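Home | Forums | Rules | Search | Log in

Home Automation Talk > Arms and grippers > Haslam shelf tidying package, worth the money?

tincupboard
Has anyone here had a proper go with the Haslam shelf package? Sestudmont are selling it as a kit, arm and gripper plus the Esura software, and the quote I've had is £1510 for the software and setup visit alone. The arm is on top of that. The page says it will "restore any household shelf to order" and I can't find one word on what order means or who decides. I look after my dad's flat and the idea of things going back where he can find them does appeal. I've been sold rubbish before though.

ploverdale
Save your money. I sat through their online demo on a Monday and it lasted 24 minutes, most of it slides. When the arm did move it was picking up identical boxes from a bare table. Any arm can do that. I asked what happens with a half-full bottle and was told it was "on the roadmap".

Leif Gunnlaugsson
I think that's a bit harsh. I've been using the package on trial and my shelves are nothing like a bare table. It's slow, and I wouldn't leave it alone with anything glass, but it does cope with mixed stuff. I ran 103 pick attempts over the trial and wrote every one down. Boxes and spice jars were fine. Cloth was hopeless and I've stopped asking it to try. Couple of pictures, see what you think.
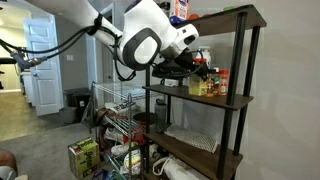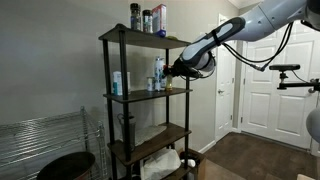
Same shelving both times, with the gripper in over one of the middle boards.

tincupboard
Can it be told to leave certain items alone?

Leif Gunnlaugsson
You mark them in the Esura list as fixed and it plans its moves around them. You have to do it one item at a time, and if you swap a jar for a different size you need to mark the new one as well. There's no way to fix a whole shelf in one go, which I've complained about.

ploverdale
So you type in a list of everything you own, then keep the list up to date for ever, and in return a machine puts the pepper back. I could have put the pepper back.

And 103 attempts is all very well but you haven't said how many it got right.

Leif Gunnlaugsson
Fair. I'm not putting a score up until I've gone through my notes again, as I changed the grip setting part way and the early ones aren't comparable. It did improve after the change. I know how that sounds.

ploverdale
It sounds like the brochure.

mossgate_666
Two things the sales page skips. The licence is yearly, so ask what the second year costs and get it in writing. And the setup visit covers one set of shelves in one position. Move the unit to another wall and you're paying for another visit, or doing the calibration yourself from a manual that seems to have been translated twice.

I looked at Ekero before this. Cheaper, and you can redo the calibration yourself in an evening, but the gripper is feeble and the support is one email address. I bought neither in the end.

tincupboard
The second visit is news to me. Dad's shelves do get moved. Leif, were you told about it?

Leif Gunnlaugsson
It was in the trial agreement, small print, page four. I haven't moved mine so I can't say what they'd charge.

tincupboard
Right. I've written to Sestudmont asking for the year two price, the cost of a repeat visit, and a demo on real shelves with stuff I bring along myself. If they say no to the last one I'm out.

ploverdale
Take a half-full bottle.

Last updated: May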